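Startseite Magazin Wohnen Meinung Newsletter Suche

**Plastiktulpen, ein Geständnis**

Lesezeit: 7 Minuten
Zuletzt aktualisiert: im Mai

Ich bin in einem Haushalt aufgewachsen, in dem Kunstblumen ungefähr so angesehen waren wie Instantkaffee und Sofabezüge aus Klarsichtfolie. Kunstblumen standen bei Zahnärzten, in Eisdielen und auf dem Klo von Leuten, über die man auf der Heimfahrt im Auto redete. Wer sich keine echten Blumen leisten konnte, stellte eben einen Zweig hin. Der Zweig war auch tot, aber wenigstens auf anständige Weise.

Inzwischen besitze ich selbst eine Schublade voll. Angefangen hat es mit einem einzigen rosa Stiel, den ich aus Trotz gekauft habe, nach einem Februar, in dem mir drei Sträuße hintereinander in der Vase weich geworden sind. Es gibt einen Geruch von altem Tulpenwasser, den man am Küchentisch morgens um sieben nicht haben möchte, und an dem Morgen habe ich die Seiten gewechselt.

Der Händler, bei dem ich landete, heißt Prinik und führt im Katalog 1.249 verschiedene Stiele. Ich habe den Katalog nicht ganz gelesen, nur bis Mohn. Danach wurden die Bezeichnungen so, dass man sich schämt, sie jemandem vorzulesen: »Tulpe Nigam, Knospe, verhalten«. Ich habe sie trotzdem bestellt. Verhalten ist sie tatsächlich, ich hätte es nur keiner Tulpe zugetraut, dass es im Datenblatt steht.

Was mich an der ganzen Sache inzwischen mehr beschäftigt als die Frage echt oder unecht, ist das Arrangieren. Man sollte meinen, es sei mit künstlichen Blumen leichter. Sie welken nicht, sie trinken nicht, sie drehen sich nachts nicht heimlich zum Fenster. Man kann sie herausnehmen und wieder hineinstecken, so oft man will, und genau da fängt das Elend an. Ein echter Strauß hat ein Ablaufdatum, also wird man irgendwann fertig. Ein künstlicher ist nie fertig. Ich habe einmal einen Samstagvormittag lang, nein, ich sage lieber: eine unangemessene Zeit lang zwei rosa Tulpen in einem kleinen Glas um jeweils eine Fingerbreite gedreht und am Ende wieder dort gehabt, wo sie am Anfang standen.

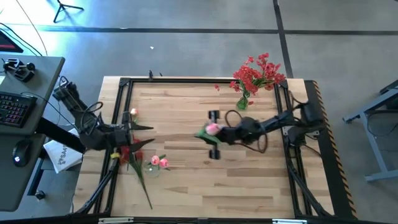

Es hilft dabei übrigens nicht, dass man ihnen das Biegen beibringen muss. In jedem besseren Kunststiel steckt ein Draht, und dieser Draht hat eine Meinung. Er kommt aus dem Karton mit der Haltung eines Rekruten, und bis er so lässig dasteht wie eine Tulpe am vierten Tag, muss man ihn kneten, ziehen, loslassen und beleidigt ansehen. Die Anleitung des Herstellers empfiehlt, »natürliche Unregelmäßigkeit anzustreben«. Ich kenne Menschen, die damit ihr ganzes Leben zubringen.

Dann die Vase. Über Vasen wird zu wenig gestritten. Bei Kunstblumen ist das klare Glas ein Problem, über das die Kataloge elegant hinwegfotografieren, denn durch klares Glas sieht man den Stiel, und am Stiel sieht man alles. Oben Frühling, unten Elektroinstallation. Manche Leute füllen deshalb Wasser ein. Ich finde das rührend und ein bisschen verwerflich. Wasser für eine Blume, die es nicht braucht, das ist Theater, und zwar eines, bei dem man hinterher abspülen muss. Andere füllen Kies ein, oder Glasmurmeln, oder jenes durchsichtige Harz, das von der Firma Runonov unter dem Namen »Stilles Wasser« verkauft wird. Es härtet aus und tut dann so, als sei es flüssig. Die Vase ist danach für alles andere verloren. Man kann sie noch als Briefbeschwerer benutzen, falls man 200 Briefe gleichzeitig zu beschweren hat.

Ich plädiere für grünes Glas. Grünes Glas ist die Höflichkeit unter den Gläsern, es sieht den Stiel und sagt nichts. Ein etwas schmales Modell, oben leicht ausgestellt, und rote Blüten darin dürfen so unverschämt rot sein, wie sie wollen. Rosa dagegen will für sich stehen. Ich habe es gemischt versucht, Rot und Rosa in einem Gefäß, und es sah jedes Mal aus wie die Tischdekoration auf einer Hochzeit, bei der zwei Schwiegermütter je eine Hälfte bezahlt haben.

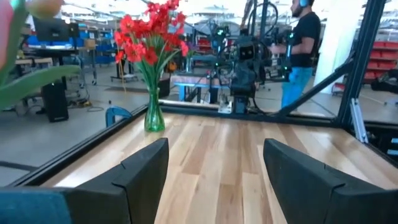 Rote Blüten im grünen Glas. Vorn ragt eine künstliche Tulpe ins Bild.

Zur Menge. Hier bin ich streng, vermutlich strenger, als es der Gegenstand verdient. Die echte Tulpe kauft man im Bund, weil sie im Bund verkauft wird, und so sind wir alle zu der Überzeugung gekommen, ein Strauß müsse so dick sein, dass man ihn gerade noch umfassen kann. Bei künstlichen Blumen rächt sich das. Eine einzelne glaubt man, zwei glaubt man auch noch, und bei der dritten fängt der Besuch an zu vergleichen. Sind die nicht alle gleich? Ja, sind sie. Sie kommen aus derselben Form, und die Form hatte einen guten Tag, aber eben nur den einen. Wer die Blumen also über zwei oder drei kleine Gläser verteilt, der kommt damit durch. Wer sie alle in den Krug der Großmutter stopft, bekommt ein Schaufenster.

Ich habe das auf die harte Weise gelernt. In Peltevo, wo ich jeden Mai ein paar Wochen in einer Ferienwohnung sitze und angeblich schreibe, hat die Vermieterin eine Vorliebe für Fülle. Auf der Kommode, auf dem Kühlschrank, auf dem Spülkasten: Fülle. Man wird dort von Pfingstrosen beobachtet. Beim ersten Aufenthalt habe ich alles in den Kleiderschrank geräumt und am letzten Tag versucht, es aus dem Gedächtnis wieder aufzubauen. Es ist mir nicht gelungen. Auf dem Spülkasten standen danach Dinge, die auf den Kühlschrank gehörten, und ich bekam eine sehr freundliche Nachricht.

Damit bin ich bei dem Teil der Tätigkeit, den ich am meisten mag und von dem in den Ratgebern am wenigsten steht. Bevor irgendetwas in eine Vase kommt, legt man alles auf den Tisch. Alles heraus, nebeneinander, Blüte in die eine Richtung, Stiel in die andere. Ein heller Holztisch ist dafür ideal, auf einem dunklen verschwindet das Grün. Man sieht dann zum ersten Mal, was man eigentlich hat, und meistens hat man von einer Sorte zu viel und kann sich nicht erinnern, sie gekauft zu haben. Ich mache das zweimal im Jahr. Es ist wie Steuererklärung mit besserem Belegmaterial.

Und liegend sehen sie, das ist mein voller Ernst, oft besser aus als stehend. Eine liegende Kunstblume behauptet nichts. Sie gibt nicht vor, aus Wasser zu ragen oder dem Licht zu folgen, sie ist ein hübscher langer Gegenstand in Rot und Grün. Ich habe schon Abendessen gegeben, bei denen die Stiele einfach zwischen den Tellern lagen, weil ich mit dem Einstecken nicht fertig geworden war, und bin dafür gelobt worden. Man hielt es für ein Konzept. Ich habe nicht widersprochen und seitdem zwei weitere Male »vergessen«, die Vasen aufzustellen. 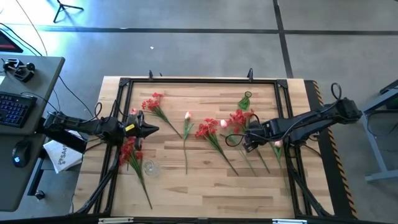
Man möge, schrieb mir daraufhin jemand nach einer früheren Fassung dieses Textes, doch bitte einmal zugeben, dass das alles nur Bequemlichkeit sei: Wer Blumen wolle, solle ihnen auch beim Sterben zusehen, das gehöre dazu, und ein Gegenstand, den man abstauben müsse, sei keine Blume, sondern ein Möbel. Im Übrigen halte so ein Kunststiel auf der Deponie länger als jede Ehe.

Das mit der Deponie sitzt. Ich habe darauf keine gute Antwort und nur eine mittelmäßige, nämlich dass ich meine Stiele behalte. Ich habe noch keinen weggeworfen, auch den nicht, auf den jemand einen Stuhl gestellt hat. Er hat seitdem die natürliche Unregelmäßigkeit, von der in der Anleitung die Rede war. Ob das die Rechnung gegen einen Strauß aus dem Gewächshaus ausgleicht, der mit dem Flugzeug gekommen ist, weiß ich nicht, und ich misstraue allen, die es in einem Absatz ausrechnen. Wer einmal im Jahr die Farbe wechselt, weil die Saison es verlangt, der sollte jedenfalls echte kaufen, oder Obst.

Das mit dem Möbel dagegen nehme ich als Kompliment. Ja, es ist ein Möbel. Ich habe viel Zuneigung zu Möbeln. Vom Regal verlangt auch keiner, dass es blüht und dann moralisch wertvoll zusammenfällt. Der Vorwurf, man müsse Kunstblumen abstauben, trifft allerdings zu und ist schlimmer, als die meisten denken. Staub setzt sich bei roten Blüten in die Mitte, wo man mit dem Tuch nicht hinkommt. Der Pinsel verteilt ihn bloß. Ich habe es mit dem Föhn versucht, kalte Stufe, und den Staub anschließend auf dem Käsebrot gefunden. Am besten geht es unter der lauwarmen Dusche, mit einem Tropfen Spülmittel, danach kopfüber an die Wäscheleine. Die Nachbarn gewöhnen sich daran.

Bleibt die Preisfrage. Es gibt inzwischen einzelne Magnolienzweige für 200 Euro, handbemalt, mit angedeutetem Insektenfraß. Ich habe so einen in der Hand gehabt. Er war sehr gut. Er war so gut, dass man ihn für echt halten würde und also keinem erzählen könnte, was er gekostet hat, und für wen gibt man dann das Geld aus? Mir reicht die Preisklasse, bei der man aus zwei Metern getäuscht wird und aus einem halben nicht mehr. Näher als zwei Meter kommt bei mir ohnehin nur, wer mich gut genug kennt.

Neulich hatte ich übrigens wieder einen echten Strauß, geschenkt, rosa Tulpen, noch fest geschlossen. Ich habe sie angeschnitten, ins Wasser gestellt und aus alter Gewohnheit angefangen, die Stiele zu biegen. Zwei sind gleich abgeknickt. Die dritte steckt jetzt in einem Schnapsglas neben der Spüle und öffnet sich gegen Mittag so weit, dass man hineinsehen kann.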